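7.4 Teaching the Slot Approach (Toaster Station)

Allow one morning for this section, and one loaf. Sections 7.1 to 7.3 must be finished first. If the wrist camera has not been calibrated, the arm will toast the air next to the toaster with great confidence.

Before you start

Leave the toaster unplugged until step 9. Set the arm to Teach speed on the Wirnevus pendant. Fit the narrow fingers from the Plasteck kit, not the wide ones, which flatten sandwich bread into something closer to an envelope.

CAUTION: The slot guards are bare metal and stay hot long after the bread comes out. Do not jog the fingers below the slot rim at any time, hot or cold.

1. Place the toaster on the work surface with its slots running straight away from the gripper in the camera view. Tape the feet down.

2. Open Program 27 and select TEACH > SLOT R.

3. Hold a slice upright between the open fingers and press CLOSE. Grip the lower half of the slice only. Keep your own fingers out of the way; the gripper does not distinguish between crusts.

4. Raise the arm to the hover point and jog sideways until the slice lines up with the right slot.

5. Lower in Fine mode. Stop when the leading edge of the bread has entered the slot, and check the live view before going further.
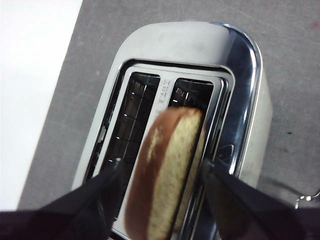 Figure 7-6. Wrist camera view, slice partially lowered into the right slot.

6. Compare your view with Figure 7-6. A slight angle on the slice is fine. If the bread touches the center divider, raise it, correct by one click, and lower again. Pushing harder has been tried.

7. Press STORE. The pendant beeps twice. One beep means it has stored the previous position, for reasons Hirano has promised to look into.

8. Repeat steps 3 to 7 for SLOT L.

9. Plug in the toaster and run one full cycle at Teach speed with your hand on the stop button.

NOTE: Glare from the chrome trim can pull the slot finder off target. If you see Error 632 (slot edge not found), dim the overhead light or turn the toaster a few degrees and teach both slots again. Polishing the trim makes it worse.

NOTE: Stored positions apply to one toaster and one bread thickness. Users at the Drenport site who switch to bagels should see Section 9 and lower their expectations.

After every 78 cycles, unplug the toaster, let it cool, empty the crumb tray and wipe the fingertips with a dry cloth. Crumbs packed into the finger pads cause most dropped slices. Reset the counter under MAINT > CLEAN when finished.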